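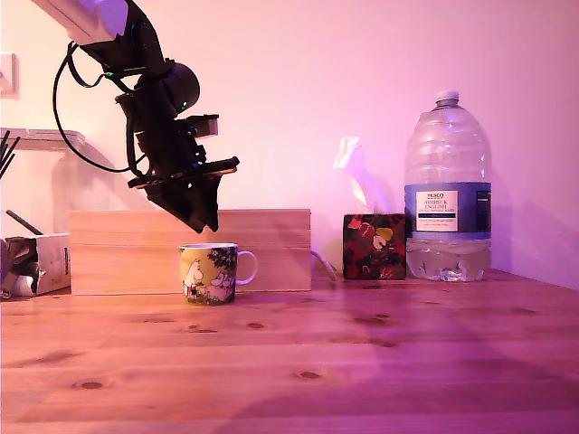
Last edited: Dec 10, 2022

Oiling a pine table – pink light, mug rings

suvarna_k
I have a light pine table with many knots and I drink tea at it all day. Should I oil it or leave it bare? My Moomin mug is the one in the first photo, with the low wooden box behind it. I would like to keep the pale colour.

bikwood47
Leave it bare. Oil makes pine yellow, and the knots become darker too. I have done 11 tables and I regret the oiled ones.

Emilian Barbu
I do not agree. Bare pine takes every tea ring. Use a white oil, two thin coats, and wait nine days before you put a hot cup on it.

bikwood47
White oil goes grey in the grain. I saw this on my own desk in Pastville.

suvarna_k
Thank you both. I add one more from the same table. It is blurry, but maybe the tone of the wood helps.
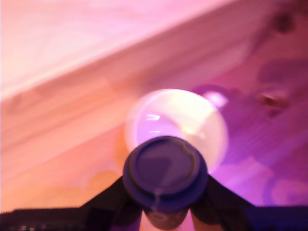
Round whitish thing on the pine, pink colours

jarness
With pink light it is not possible to judge the tone. Please show it by daylight – and try the oil on the underside first.

Emilian Barbu
Yes, the underside. I forgot to say it.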